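Common rules for shared robot cells: a conversation with Kolbrún Bergmann

The Zulatbridge guidance on two-armed robot cells was revised in October and has since been adopted at the Vudby site and by several partner laboratories. Kolbrún Bergmann led the revision. She spoke to Digby Tomoana on behalf of the Truvley newsletter about what the guidance asks of those who work with such cells, and about the parts of it that have proved hardest to agree.

Ms Bergmann began with the question of scope. The guidance covers small arms used for handling household goods, chiefly clothing, in cells which one person can reach into from the front. It does not cover industrial lines. "Those are well served already," she said. "Our difficulty was that people working with light arms had come to believe that no rules applied to them. An arm that folds a shirt can still trap a finger, and two arms working towards each other can do so more easily than one."

The first version, she explained, had been written as a single long document of more than 100 pages. Few operators read it to the end. The revised text has been reduced to 3 parts: preparation of the cell, conduct of a session, and the keeping of records. Each part opens with a page that may be fixed to the wall beside the cell, and operators sign to confirm that they have read the remainder.

On preparation, the guidance is brief. The operator checks the mounting of each arm, the route of every cable and the position of the emergency stop before power is applied. Cables that follow the links of an arm must have enough slack for the full range of movement, and the arm is to be taken through that range slowly at the start of the day. Ms Bergmann regards this as the most useful minute of the session. "A cable that is safe in one posture may be pulled tight in another," she said. "One has to move the arm to find out."

She was asked whether the guidance requires a cell to be cleared of everything not needed for the task. The matter had been argued at length. Ketill Blöndal, who represented the operators during the revision, had held that a bare cell was the only kind that could be inspected properly. Hauke Thiele had taken the opposite view, on the grounds that arms trained in bare cells perform poorly in ordinary rooms. 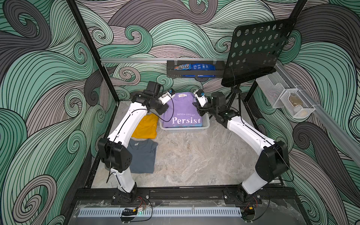 The wording finally agreed allows other objects and patterned walls, provided that the working area between the arms is kept for the task and that anything hung or stood near it is secure. "We ask that a change of surroundings be treated as a change to the cell," Ms Bergmann said. "If a wall covering is replaced or a stand is moved, it is written down. The operator may think it a small matter, but the person who studies the results six months later will not know of it otherwise."

The second part deals with the session itself. No hand enters the cell while either arm is under power, and this holds even when only one arm is in use. Garments are placed and removed between attempts, with both arms at rest. Where two people are present, one is named at the outset as the person who gives the word to start. Mr Blöndal had asked for this last provision after visiting a laboratory in which each of two operators had supposed the other to be in charge.

Ms Bergmann was firm on the question of grip. The guidance sets no single figure for gripping force, and instead requires each site to set a limit in writing and to test against it. She accepted that some readers would have preferred a number. "We considered one, and Bernardo Pacheco carried out a good deal of testing at Vudby to help us choose it. The grippers in use were too varied. A limit which was sensible for one was meaningless for another."

The third part has drawn the most complaint. Every attempt is to be recorded, including those which fail, and a failed attempt may not be deleted by the operator who made it. A site which reports 500 completed folds must be able to state how many were tried. "I understand why people dislike it," she said. "It is slow work, and a shirt dropped on the floor of the cell is not something one wishes to keep. I would still ask them to keep it."

The Steinarsdóttir group has asked for a lighter procedure for sites with large numbers of attempts, and has proposed that above 3000 in a month a written summary should be sufficient. Ms Bergmann said that the proposal was under review. Her own view was that a summary could be accepted if the full records remained available on request - a condition the group had not yet accepted.

Asked what she would change if the work were to begin again, she replied that she would have brought in operators sooner. The section on cables had been rewritten twice after it was tried in practice, and the present text owes most of its wording to Mr Blöndal. Comments on the current edition should be sent to the guidance office at Zulatbridge and should give the number of the clause concerned.

© Truvley 2021-05-12 | Contact the newsletter | Terms of use | Back to top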